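当サイトでは利便性の向上のためクッキーを使用しています。閲覧を続けると、クッキーの使用に同意したものとみなされます。[同意する] [設定を変更]

チョウのために町が草刈りをやめたら、苦情の窓口が先に茂った　トラルタステッド

トラルタステッド町が4月から続けている「刈らない道ばた」事業が、水曜日の夜に開かれた住民説明会で、予定を大きく超える議論を呼んだ。議題はチョウ。正確には、チョウのために伸ばしている草である。

事業の中身は単純だ。町が管理する道路脇の草地のうち9カ所を選び、花が終わって種が落ちるまで草刈り機を入れない。幼虫が食べる草と成虫が蜜を吸う花を残し、減り続けている在来のチョウに少しでも居場所を返そうという試みで、予算書の上では「維持管理業務の一部見直し」と記されている。草を刈らないことに予算書の一行が必要だという点に、まず行政の奥深さがある。

担当するのは町環境課のナタリア・バウティスタ係長。会場では冒頭の10分ほどで事業の目的を説明し、残りの時間をほぼ全部、草丈の質問に答えて過ごした。

町に届いた意見はこれまでに136件。内訳は、見苦しいというものが最も多く、交差点の見通しを心配するものがそれに続く。花がきれいだという声も届いているが、こちらは分類上「その他」に入っている。町の受付様式には苦情と要望の欄はあっても、感想の欄がないためだ。バウティスタ係長は「様式の改訂も検討しています」と述べ、会場からこの夜いちばん素直な拍手を受けた。

見通しの問題については、町も手をこまねいているわけではない。交差点から一定の距離は従来どおり刈り、歩道との境目も帯状に刈り込む。放置しているのではなく管理しているのだと示すための帯で、課内では「額縁」と呼ばれているそうだ。額縁をつけると雑草が展示物に見える。絵画の世界では昔から使われてきた手である。

それでも納得しない人はいる。エキネ地区の男性は、自宅の前の草地が膝を越えたあたりから毎朝の散歩の道順を変えたと訴えた。犬が入りたがり、入ると出てこないのだという。係長が犬の体高を尋ねると、男性は少し考えて、草の側の問題だと答えた。記録係はこのやり取りを「草丈に関する意見」として書き留めた。

一方、同じエキネ地区でも坂の上の住民は事情が違う。去年まで見たことのなかった小さな青いチョウが庭に来るようになった、と女性が発言すると、後ろの席から、それは以前からいた、見ていなかっただけだと声が飛んだ。チョウの側の見解は得られていない。

実際のところ、どれだけ増えたのかはまだ分からない。町は決まった道順を決まった速さで歩き、両側に見えたチョウを記録する方法で調査を続けているが、一年目の数字は天気に左右されすぎて、良いとも悪いとも言えないという。肌寒い日や雨の日に歩けば、当然ながらほとんど何も飛んでいない。係長は「少なくとも三年は見てほしい」と話した。町議の任期を考えると、かなり大胆なお願いである。

草を刈らないことで浮いた費用の使い道も話題になった。説明を聞く限り、浮いた分は看板に消えている。「この草地はチョウのために刈り残しています」と書いた看板がすでに各所に立ち、苦情の多い場所には少し大きいものが立った。最も大きい看板は交差点の近くに置かれたが、見通しが悪いとの指摘を受け、すでに移設されている。

地元企業の反応もまちまちだ。造園業のアギーレは、年間の刈り取り契約が縮んだことに当初は難色を示していたが、現在は額縁の部分の刈り込みを請け負っている。細く長くまっすぐに刈るのは、全部を刈るよりも技術が要るのだという。単価も上がった。会場に来ていた同社の担当者は、チョウには感謝していると話し、この日の出席者で最も迷いのない顔をしていた。

園芸用品店のソンウッドは、早々に「チョウの庭」と銘打った種の詰め合わせを売り出し、1,000袋を用意した。ところが袋に入っていた花の多くは、見た目こそ華やかだが、この地方の幼虫が食べる草をほとんど含んでいなかった。大人には食堂があるが子どもの食べるものがない、と係長は穏やかに表現した。店は中身を見直し、現在はイラクサの仲間とクローバー類を加えた改訂版を扱っている。イラクサに金を払う日が来るとは、と売り場で首をかしげる客もいるという。
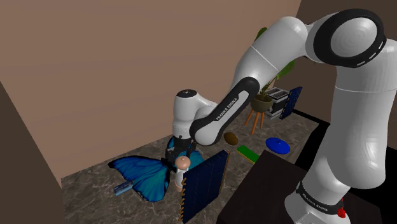

幼虫の食草という話は、説明会のなかでも最も受けが悪かった。チョウが嫌いだという人はまずいない。だがイモムシとなると賛成は目に見えて減り、イラクサの話になると腕組みが増える。美しいものの生活史には、たいてい庭に置きたくない時期が含まれている。係長が幼虫の写真を映したところ、前の列の椅子がいくつか、音もなく後ろへ下がった。

刈り取りの時期についても注文がついた。町の計画では、夏の終わりに一度だけ全面を刈り、刈った草は運び出す。草をそのまま置いておくと土が肥え、強い草ばかりが伸びて花が負けてしまうからだ。つまり、花を増やすには土地を痩せさせる必要がある。何十年もかけて芝生に肥料を与えてきた人々に、これを一晩で受け入れてもらうのは難しい。ある出席者は、うちの庭は手入れが悪いのではなく先進的だったのかと隣の妻に確認し、妻は返答を保留した。

小学校の取り組みも紹介された。児童が校庭の隅を区切って同じように草を残し、観察の記録を町に送っている。38枚届いた観察カードのうち、チョウが描かれていたのは半分に満たず、残りはバッタ、カタツムリ、そして先生であった。町はすべてを資料として保管する方針だ。

説明会は予定の時刻を過ぎて終わった。町は9カ所を来年も維持したうえで、草丈の上限を決めるかどうかを秋までに判断するとしている。上限を設けた場合、だれがどうやって測るのかという質問には、係長は巻き尺を持って来ていたらしく、その場で机の上に置いてみせた。ただし風の日の測り方については、持ち帰って検討するという。

次の説明会は公民館の大きいほうの部屋で開かれる。飲み物は各自持参。エキネ地区の犬の出席については、今のところ問い合わせ中である。

読者のコメント（5件）

坂の下の住人
うちの前も刈らない区間です。最初は嫌でしたが、朝の水やりのときに花を見るのが習慣になりました。苦情を出した136件のうちの1件は私です。取り下げ方が分かりません。

みつば
ソンウッドの種、改訂前のを3袋買ってしまいました。花はよく咲いています。チョウも来ます。卵を産む場所がないと知って、今は見るたびに申し訳ない気持ちになります。

元草刈り当番
「刈った草を運び出す」と簡単に書いてありますが、あれがいちばん大変なんですよ。記者さんは一度やってみてください。熊手は貸します。

K
三年待てというなら三年分の調査結果を毎年ちゃんと町の広報に載せてほしい。良い年だけ載せるのはなしで。

エキネの犬の飼い主
記事の男性は私です。体高は測りました。草のほうが高かったです。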